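The Odds and Ends Column: bins, mice and the great desk clear-out

Hello again, Clellden! I promised last month that I'd write up the swap shelf sorting, and then October got away from me, so you're getting it now along with everything else I've been meaning to say about small stuff. By small stuff I mean the things that live in desk drawers. Computer mice, chargers, tape with no end you can find, the little screwdriver that came with a pair of glasses you no longer own. I've got strong feelings about all of it.

First, the numbers, for those of you who asked at the door. We took in 943 items for the swap shelf this fall. I was really hoping for 1,000 and spent a silly amount of time going through my own coat pockets to see if I could get us there (a bottle opener, two pens, and no, I wasn't willing to give up the bottle opener). Hortensia Painemal kept the tally on the back of a calendar and she is very strict. A pair of scissors is one item. A deck of cards is one item. A deck of cards missing the four of clubs is still one item, but she gave me a look.

I want to talk about bins, though, since that's where I've changed my mind completely. I used to be a shoebox person. Everything went into shoeboxes, the shoeboxes went into a bigger box, and the bigger box went into the hall closet, where I'd find it three years later and feel like I was meeting a stranger. You open the lid and there's a whole life in there! Batteries! A key! What a way to live.

So now I sort into open bins, one behind the other, the big one in front. That's the whole system. The big one is for anything I haven't made a decision about, and the one behind it is for things that are going somewhere. No lids. I can't stress enough how much the lids were the problem at my house. A lid is an invitation to stop thinking about it, and I took that invitation every time.

A few things I've learned about the bins themselves. Get ones that already look beat up. I bought a lovely pair of white ones from Getberg a while back and I was so careful with them that I hardly put anything in, which rather missed the point. If the bottom is all scratched and the paint's rubbed, you'll toss your stuff in there and get on with it. Gray is good. Gray doesn't care. I also like sides that slope in a bit, so things slide down to where you can reach them and don't pile up against a corner.

And don't fill the front one! This is the part I argue about with Sebastián Barrientos, who does his sorting by tipping out the entire drawer at once and then standing over it with his hands on his hips. He says he needs to see the size of the problem. Well, I've seen the size of my problem, and it made me go lie down. I take out a handful, spread it over the bottom so that nothing's on top of anything else, and deal with that handful before I go back for more. With only a few things in front of you, you can really look at each one. With 200 of them you're just stirring.

He did beat me to an empty drawer, I should say. He was finished by lunch and I was still holding a stapler at four in the afternoon. But he also threw out his own car wash card, so I'm calling it a draw.

Now, computer mice. We had so many. I don't know what goes on in the home offices of this town, but I'd guess every single household has got a spare, and a spare for the spare, and one that goes with a computer that left the house long ago. They're nice to hold, that's the trouble. All smooth and rounded, you pick one up and your hand just settles in, and you think, oh, this is perfectly good. And it may be! But you have to plug it in and find out, and if it's the wireless kind you have to go and find the tiny plug part that belongs with it, and that tiny plug part is (I say this with love) gone.

My rule for the shelf is that a mouse comes in with its little receiver taped to its belly or it doesn't come in. Masking tape, please, not the clear kind, which leaves a gummy patch that I then have to clean off with my thumbnail while I'm watching my shows. If you've got a corded one, wrap the cord loosely and put a rubber band on it. Loosely! I've seen cords wound so tight they came out shaped like a spring and stayed that way.

Several of you have asked whether you should test things before you bring them in. Yes. A thousand times yes, or at least once. Write "works" on a scrap of paper and stick it on. If you couldn't test it, write "don't know" and we'll put it in the don't-know basket, and I have to tell you that the don't-know basket is the most popular spot on the whole table. People love a gamble. Somebody went home with an Urneo desk lamp out of there on Wednesday and looked so happy you'd think she had won it at a fair.

The only thing I'm going to be firm on is batteries. Take them out. Check the inside of the mouse, the remote, the kitchen scale, the toy that hasn't made a sound in years. I opened up an old Ibarra travel clock this month and I won't describe the inside of it, but I did wash my hands and then I washed them again.

Oh, and carpet! If you're going to do your sorting on the floor, do it on a dark carpet only if you're prepared to crawl. I dropped a screw on ours and I've looked for it with a flashlight held down flat to the floor, and I've looked for it with a magnet, and I've looked for it in my socks (that one wasn't on purpose). A bin with a hard bottom is so much kinder. You hear the thing land. You can see where it rolled to. I've started doing even my sewing box this way, and I may never go back to the dining table — though my sister thinks I've lost my mind and has said so, twice, on the phone.

Sorting evenings carry on through the winter, same room, same side door, and you're welcome whether you've got one drawer or a whole garage. Bring your own mug. Bring a pen that works, too, as ours have been wandering off, and I'd like to find out whose desk drawer they've gone to live in. If you have open bins you can spare, gray, green, dented, I don't mind, leave them by the coat hooks with your name on a bit of tape and you'll get them back in the spring.

Next month I'm going to try to do cords. I've been putting it off. Hortensia has offered to bring cake if I get through the whole box, and she's already told me that an adapter counts as one item.
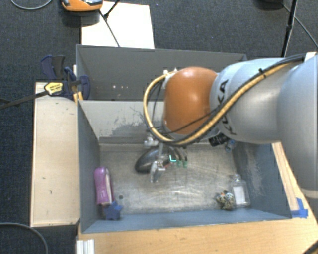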